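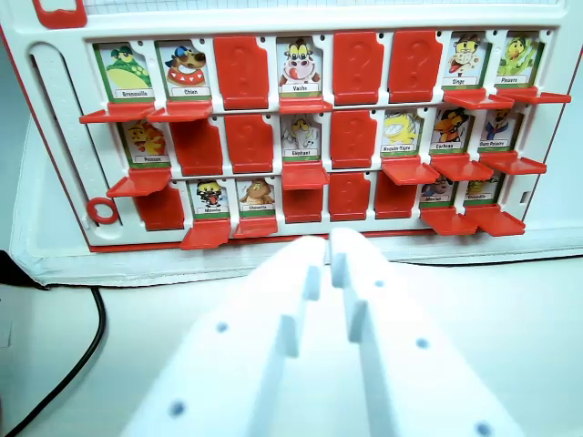 Baleo has put its Kudonari gripper kit on general sale, with deliveries starting in the first week of next month. The kit was shown to a small group of buyers in April and has been on trial with schools and repair workshops over the summer.

Kudonari is a pair of white fingers with a small camera mounted behind them, made to bolt on to light tabletop arms. Baleo is selling it for small, fiddly jobs where the parts are thin plastic and easily bent. The demonstration task that comes with the software uses an animal guessing game with French cards, in which the arm works the red flaps on an upright board.

The gripper costs 709 euros on its own. A full set with arm, base plate and control box is 2953 euros. Both prices include 2 years of software updates, and spare fingertips are sold in packs of 3.

Urszula Piątek, product lead at Baleo, said the flaps were chosen as a test after customers complained that most grippers were only ever shown picking up blocks. "A flap has a hinge and it sits close to its neighbour," she said. "If you push in the wrong place you move two of them."

The control software comes from Mavromatis and runs on an ordinary laptop. Users can record a movement by guiding the arm by hand, then edit it on screen. Owners of the older Grindudari arm will need an adaptor, sold separately.

Filippos Christodoulou, who teaches electronics and had a trial set over the summer, said setting up took him most of an afternoon. He found the camera view useful for lining up the fingers but said the printed guide was thin and the section on calibration needed rewriting. Baleo says a longer guide will be available to download before the first orders go out.

Orders opened on 9/26/26 through the Baleo website. Schools can ask for an invoice at checkout.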